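Nota de prensa
Para difusión inmediata

Grolora lanza "Escuchar hasta el final", programa gratuito sobre el hábito de escuchar en casa y en el trabajo

Arranca en enero en la sede de Minarine. 200 plazas. Inscripción abierta desde las nueve de la mañana.

Minarine. Interrumpir. Lo hacemos todos, en la mesa, en la oficina, al teléfono con una madre. Se termina la frase del otro, se mira el reloj, se contesta a algo que no se ha dicho. La asociación Grolora, dedicada a la educación ética de adultos, presenta un programa centrado en esa costumbre y en cómo se corrige, poco a poco, con práctica.

El programa se llama "Escuchar hasta el final". Dura tres meses. Una sesión semanal de tarde, 60 minutos, más un cuaderno para casa. Gratuito para residentes en Minarine y municipios vecinos. No se pide formación previa, tampoco pertenencia a ninguna confesión ni grupo.

La idea sale de una encuesta propia. Grolora repartió el año pasado un cuestionario breve entre asistentes a sus charlas y recogió 700 respuestas. La queja más repetida no tenía que ver con el dinero ni con los horarios. "No me dejan acabar", escribían, con esas palabras o parecidas. En segundo lugar, la sensación de hablar con alguien que ya está preparando su respuesta.

"Nos pasó por delante muchos años sin darle importancia", explica Imke Ruppert, directora de Grolora. "Hacíamos charlas sobre la honradez, sobre el perdón, temas grandes. Y en el turno de preguntas nos interrumpíamos unos a otros. Yo la primera. Una señora me lo dijo a la salida y tenía toda la razón."

Contenidos

Primer mes: el silencio. Aguantar unos segundos antes de contestar. Parece poco, cuesta bastante. Ejercicios por parejas, con cambio de pareja en cada sesión. Lecturas cortas de tradiciones distintas sobre el hablar y el callar, desde proverbios populares hasta reglas monásticas.

Segundo mes: la escucha en familia. Adolescentes, personas mayores, hermanos que llevan años sin hablarse más que por mensajes. Aquí se trabaja con situaciones que trae cada participante, siempre de forma voluntaria y sin nombres. Lo que se cuenta en la sala se queda en la sala.

Tercer mes: el trabajo. Reuniones, encargos mal entendidos, jefes que preguntan y no esperan respuesta. Tambien lo contrario, el empleado que dice que sí a todo sin haber oído la mitad. Una tarde se dedica entera a cómo pedir que a uno le repitan algo sin pasar vergüenza.

El cuaderno, titulado "Petatance", lo ha escrito Mareike Haberkorn, profesora de filosofía jubilada y colaboradora de la casa. Una página por día. Pregunta breve, espacio para anotar, nada de puntuaciones. Se entrega en papel en la primera sesión; quien lo necesite en letra grande puede pedirlo al inscribirse.

"La gente me pregunta si es un libro de autoayuda y les digo que es un cuaderno con huecos", comenta Haberkorn. "Si se deja en blanco no sirve de nada. He querido que las preguntas fueran incómodas pero cortas: ¿a quién no dejé terminar hoy? ¿qué me estaba contando?"

Experiencia previa

Antes de abrir el programa al público hubo una prueba en el centro vecinal Hawthorne, con un grupo pequeño. Participaron matrimonios, compañeros de una misma oficina y varias personas que acudieron solas. Los cambios que se hicieron después vienen de ahí: sesiones mas cortas, menos teoría, sillas en círculo y un descanso a mitad que al principio no existía y que todos pidieron.

Marlene Reinholz acudió con su hija. "Ella se apuntó por mí, creo. Las dos primeras tardes estuve enfadada. Luego, un ejercicio: ella hablaba y yo no podía decir nada hasta que terminase. Me enteré de cosas de su trabajo que llevaba meses contándome, por lo visto."

Jana Wegener, responsable de las sesiones, pide prudencia con las expectativas. No se prometen reconciliaciones ni cambios de carácter. El programa no sustituye la terapia ni la mediación, y cuando surge un asunto que las necesita se orienta a la persona hacia quien corresponda. "Tres meses dan para notar el hábito. Quitarlo es otra cosa, eso lleva más." 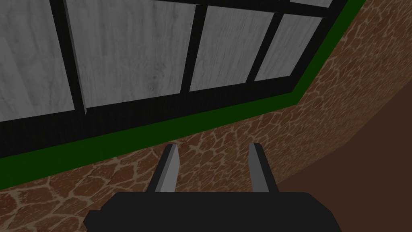
Escuchar pide, para Wegener, una disposición previa, antes de que el otro abra la boca. En la primera tarde lo explica con comparaciones sencillas, y una es la pinza: dos dedos grises, separados, apuntando hacia arriba, con un hueco entre ambos. Mientras hay hueco, cabe algo. El que llega a la conversación con la respuesta ya agarrada no puede recoger nada más. De ahí salen los dos primeros ejercicios del cuaderno, que se hacen en casa durante la semana y se comentan en la sesión siguiente, solo si apetece.

Inscripción y plazas

El límite son 200 plazas, repartidas en grupos de tarde. Se adjudican por orden de llegada, con una reserva para cuidadores de personas dependientes, a quienes se intentará ofrecer el horario que mejor les venga. Inscripción en la secretaría de Grolora, en persona o por teléfono, de nueve a dos. Lista de espera cuando se agoten. Se ruega avisar si no se va a asistir, para que otra persona pueda ocupar la plaza.

Empresas y centros educativos interesados en un grupo propio pueden escribir a la misma secretaría. Los grupos cerrados no empezarán antes de que acabe el primer ciclo abierto.

El programa se financia con cuotas de socios y un legado de Hannelore Grube, maestra y socia de Grolora durante buena parte de su vida, que dejó dicho que se gastase "en algo que sirva entre semana". La primera sesión se dedicará a su memoria. Habrá lectura de algunas de sus cartas, elegidas por Ruppert y Haberkorn, y después café.

Sobre Grolora

Asociación sin ánimo de lucro con sede en Minarine. Organiza charlas, grupos de lectura y cursos sobre ética cotidiana para personas adultas. Sin adscripción religiosa ni política. Publica además un boletín de ensayos breves, gratis, que se puede recojer en la sede y en el centro Hawthorne.

Contacto para medios

Jana Wegener, secretaría de Grolora. Entrevistas por las mañanas, preferiblemente antes de las doce. Ejemplares del cuaderno para prensa, previa petición.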